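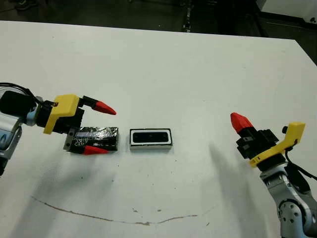
When a Two-Arm Bench Drops Things: Workshop Tips From a Bad Friday

I love running a pair of arms on a plain white table – it's the best bit of my workshop week – but last August I learned a fair bit about how they fail. One arm let go of a taped block halfway through a pass, the other kept coming, and the block went off the table and under the shelving. No harm done except to a cable tie and my pride! These are the habits I've picked up since, and most of them cost next to nothing.

1. Check the fingertips before you blame the program

My first move was to open the laptop and fiddle with the closing distance. Wasted evening. The trouble was tape on the fingers that had crept, so one side was thicker than the other and the grip twisted as it closed. Now I run a thumb over each fingertip (power off, please) and feel for ridges, loose ends and gummy spots. If a wrinkle moves under your thumb, it'll move under load too. Peel the lot off, wipe the finger with a dab of metho on a rag, let it dry and start fresh.

I keep a roll of Tatwood cloth tape in the drawer for this and change both fingers of a pair together, even when only one looks tired.

2. Give slippery parts a test squeeze

Glossy tape is lovely for holding a block together and a real nuisance to grip. Close the fingers, stop the arm, then give the part a gentle tug with a wooden spoon handle or a length of dowel. Keep your own fingers out of it. A part that shifts on the tug will shift on the move.

Flat bars are a different kettle of fish. They like to pivot, so grab them close to the middle and have the fingers meet them square.

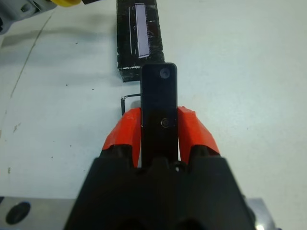

A bar that sits a degree or two off at the start can be well crooked by the time it reaches the other side of the table, and then it clips whatever is standing nearby. I keep the first lift low and slow, have a good look, and only then let the arm carry on at normal speed. Mine was set to 45 per cent when it dropped the block. It does its first lift at 14 now and I've never missed the extra seconds.

3. Sort out who stops first

My real fault was here. When the left arm lost its part, the right arm had no idea, and it reached in to collect something that had already gone. On the Kurian controller there was a setting to make both arms pause if either grip opened early, and I had simply never ticked it. Go and look for yours tonight! If you can't find one, write to whoever sold you the gear and ask. The people at Clarport answered me the same afternoon.

Then test it. Run the pass with no part at all and see whether both arms stop. Do it again after every software update. 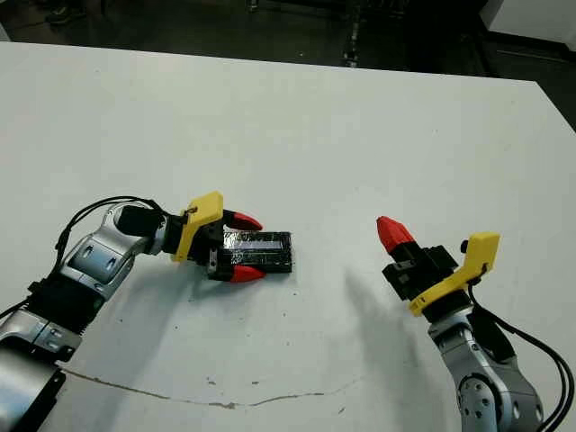 4. Keep the stop button where your hand already is

Mine used to live on a shelf behind me, and I can tell you that turning round takes ages when something is skidding towards the floor. It's now screwed to a scrap of pine on my side of the bench, well outside the reach of either arm. Press it once at the start of every session so you know it works, and wait for everything to come to rest before you lean in for a dropped part.

5. Tidy the cables, but leave some slack

A cable pulled tight at the wrist can drag an arm off its line, and a big floppy loop will catch on a bracket sooner or later. Move each joint through its full travel by hand with the power off and watch the loops as you go. Retie anything that snags or goes taut. I use the soft hook-and-loop ties from Culo, the grey ones, as they come undone without snips.

6. Write it down

I've got an old exercise book hanging off the bench on a string. Date, part, what dropped, what I changed. It felt silly for the first few pages, but the third time I wrote "left finger tape" I finally bought a decent roll.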